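Turnout and Ballot Drop-Off in the Druddale Municipal Election
Project Report, Local Government Practicum

Prepared by Mahlet Alemayehu and Hazem Mahrous

1. Purpose

This report examines whether the closing of two polling places in Druddale affected turnout in the city council race, and how many voters who cast a ballot left the council section blank. The second matter is referred to as drop-off throughout. The project was carried out during the spring term under the practicum guidelines, and a draft was submitted for comment in April.

2. Background

Druddale elects its council by ward. Before the last election, the polling places at Tredine Hall and the Stomonov Street library were closed and their voters were assigned to the high school gymnasium. Notice was sent by mail. Residents of the Tredine precinct told us that the notice gave the new address but did not mention that the bus to the high school stops running at 6:30 p.m., while the polls remained open until 8:00 p.m.

The council race drew little attention. Incumbent Gebretsadik faced one challenger and held a single public forum, which neither author was able to attend.

3. Data and Method

The city clerk's office supplied precinct totals on paper. These were entered by hand and checked by the second author. Across the precincts studied, 2821 ballots were cast. Of these, 321 carried no mark in the council race. Ballots on which a voter marked two candidates were counted separately by the clerk and are not included in the drop-off figure.

A short written survey was also distributed to registered voters in the Tredine and Stomonov Street precincts. We received 90 completed forms. The respondents chose to take part, and their answers should not be read as representing either precinct as a whole.

4. Findings

Drop-off in the council race came to a little over 11 percent. It was higher in the two reassigned precincts than in the others, although the difference was small and one precinct that kept its polling place came close to the same level. Turnout fell in Tredine and held steady in Stomonov Street, where most voters live within walking distance of the high school.

Seventeen survey respondents stated that they had gone to the old location first. Several wrote that they did not recognize either council candidate's name.

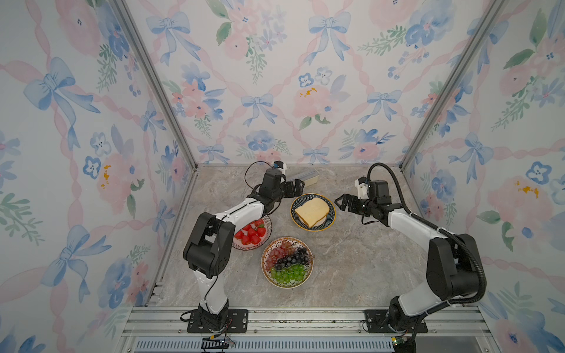
Survey responses on the subject of local issues were brief, and many left the space empty. Those who did write tended to name matters close to home, such as parking, school meals and the condition of rental housing. The coding of these answers required some judgment. Plates of food set out on a gray marble-patterned tabletop could be filed under school meals, household costs or public health, depending on what the respondent meant, and an answer consisting of the single word "food" raised the same difficulty. Such answers were placed in a general category.

5. Limitations

The clerk's totals for the prior election combine early and election-day ballots, while the recent totals list them separately. We combined the recent figures to match. No attempt was made to account for voters who moved between elections.

6. Recommendations

The city should list transit hours on any notice of a polling place change. A sign should be posted at each closed location on election day. We further recommend that the clerk publish drop-off figures by precinct together with the certified results.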